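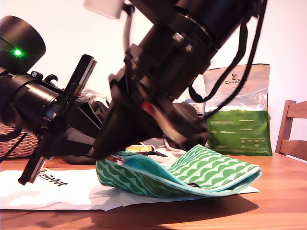

Zippered pouch on a sheet of white paper.

Regnal years and Old Style dates in a manor court book: which year do I record?

Posted 4 March 2019 in Records and Sources

I am transcribing a late Elizabethan court book for the manor of Brikden. So far I have 285 entries in a spreadsheet, and 62 of them fall between 1 January and 24 March. Those 62 are the problem.

The headings give the date by a feast day and a regnal year. A typical one, with the Latin put into English, reads: "Court held there on Monday next after the feast of the Purification of the Blessed Virgin Mary in the 39th year of the reign of our lady Elizabeth." No calendar year is written anywhere in the heading. A later hand has added "1596" in the margin.

The printed index made by the Lerham record society lists the same court under 1597. An older typescript at Skillholm follows the margin and has 1596. I worked out 7 February for the day and month, but I would like that checked as well.

Three things I need to settle before I go further:

Is the margin note wrong, or is the printed index wrong?

Should the date be moved to the modern calendar, and if so by how many days?

What should go in the date column so that the rows sort in the right order? I am using Prieto to build the timeline and it takes only one date per row.

The book has nearly 60 leaves left to do, so I would prefer to fix the method now.

fourthmembrane

pipe_roll_reader

Neither is wrong. They are using different starting points for the year.

Begin with the regnal year. Elizabeth I's years are counted from her accession on 17 November 1558, so year 1 runs from 17 November 1558 to 16 November 1559. Year 39 therefore runs from 17 November 1596 to 16 November 1597. There is only one February in that span, and on a year that begins 1 January it is February 1597.

In England at that date the civil and legal year began on 25 March (Lady Day). Someone writing in February of that winter would have called the year 1596 and would have gone on doing so through 24 March. The margin note follows that practice. The Lerham index has adjusted the start of the year to 1 January and prints 1597. Both refer to the same day.

The usual way to show this is a double year: 7 February 1596/7. The first figure is the year as people then reckoned it and the second is the year with a January start. Outside 1 January to 24 March no double year is needed. A court held in June in the 39th year is June 1597 on either system.

Your day and month are correct. The Purification is 2 February. In 1597, on the Julian calendar, 2 February was a Wednesday, so the Monday next after it was 7 February. You can confirm this from Easter, which fell on 27 March in England that year. Count back four weeks from there and 27 February is a Sunday, which makes 6 February a Sunday as well.

Two cautions on feast days. "Next after" excludes the feast itself. If the feast falls on a Monday, "Monday next after" is a week later. The word "on" followed by the feast name means the day itself, while "the eve" or "the vigil" is the day before. Clerks were mostly consistent within one book, but check a few against each other. Courts at Brikden that met every three weeks should come out 21 days apart, and if one comes out at 14 or 28 it deserves a second look at the heading.

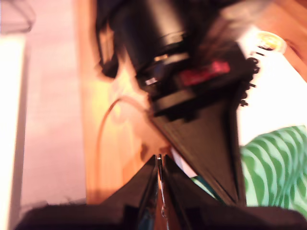
Also look at which feast is meant when a saint has more than one. St. Edward, St. Thomas and St. John all cause trouble. The clerk normally adds a qualifier such as "the apostle" or "the martyr," and it is often abbreviated to two or three letters. Transcribe the qualifier exactly, including the abbreviation, before you convert anything.

For the spreadsheet I would keep separate columns:

Heading as written (full text, no changes)
Regnal year as a plain number
Feast and offset, for example "Purification, Monday next after"
Julian date with double year
Sort date in year-month-day form, January start

The sort date for your example is 1597-02-07. That is the column to give Prieto. Put a line in your notes saying that sort dates are Julian with the year taken from 1 January, so that anyone reusing the file knows what was done.

Margin notes by later hands should get a column of their own. Do not merge them with the heading.

old_acre

You need to add 11 days because of the calendar change in 1752. So 7 February becomes 18 February. Most genealogy programs do it for you if you pick the right setting. I did all my family's dates this way and it saves time later on.

hundredcourt

Please do not add 11 days to a sixteenth-century date. The gap between the Julian and Gregorian calendars was 10 days from the Gregorian reform in October 1582 until the end of February 1700. It became 11 days at that point, when the Julian calendar kept a leap day that the Gregorian did not. By the time Britain changed over in September 1752 the gap was 11, and that is where the figure comes from. It cannot be carried back to the 1590s.

The Gregorian equivalent of 7 February 1596/7 is 17 February 1597. You would need it only if you were matching the court against a source from a country that had already changed, for example a letter written in France or Spain. For an English manor, leave the day and month as the book has them. Converting will also make the feast days look wrong, with a Purification court apparently sitting two weeks after the feast.

I agree with pipe_roll_reader on the columns and would add these points.

The regnal year changes in the middle of November, and a court near that date can be put in the wrong year by a careless clerk. In the first court or two after 17 November, expect some headings to carry the old number. Compare with the neighboring entries. If the sequence shows that the number is a slip, keep what is written in the heading column, use the corrected year for the sort date, and mark the row.

Check whether the later hand is consistent. If the margin gives 1596 for February courts and 1597 for the following April, it is using the Lady Day year all through. If some February courts carry the later year, then either two people added notes or one person changed practice partway. Any index that was built from the margins, and it sounds as though the Skillholm typescript was, will have the same fault in the same places.

Watch the spreadsheet itself. Several common programs do not treat anything before 1900 as a date. They will store it as text, or in a few cases shift it without a warning. Format the sort column as text and enter it in full, with leading zeros. Text in the form 1597-02-07 sorts correctly with no help from the date functions. I have not used Prieto, so test it on five or six rows from January to April of one winter and see that they come out in order before loading the rest. If it asks whether dates are Julian or Gregorian, and then changes what is displayed, turn that off.

When you cite the court in writing, give the date once in the double form, followed by the regnal year in brackets: 7 February 1596/7 (39 Eliz.). A reader can then find it in the Lerham index or in the typescript without having to guess which system you followed.

fourthmembrane

Thank you. I checked the margins for three winters and the later hand uses the Lady Day year every time, so the typescript is at least regular. I have set up the separate columns and will leave the day and month unconverted. One heading dated a few days after 17 November does still have the old regnal year, and I have marked that row.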